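Home Kitchen Laundry Closet Workshop About

Getting Winter Coats and Robes Through the Season

My mother hung everything heavy on wire hangers, and every coat we owned had little horns at the shoulders by April. I've come round to folding instead, and I'm much happier for it (so are the coats!).

Brush before you wash. A soft clothes brush, worked downward in short strokes, lifts more dust than you'd believe, and most wool only wants a real wash once or twice a winter. Empty the pockets first — I have laundered a grocery list and a cough drop together, and I can't recommend it.

For damp hems, lay the piece over a towel and let it dry slowly, well away from the radiator. Cedar blocks smell lovely for a year or so, and then a light rub with sandpaper wakes them up again. 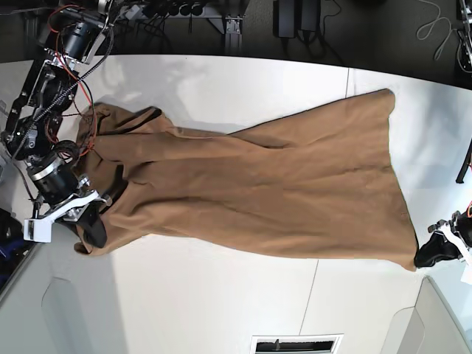 2 min read

Long things fold best on a big table. Smooth the skirt with your palms, bring the sides in to the middle, then fold up from the hem in wide, lazy turns with a little tissue tucked inside each one. Put the heaviest pieces at the bottom of the chest, and leave some room for air.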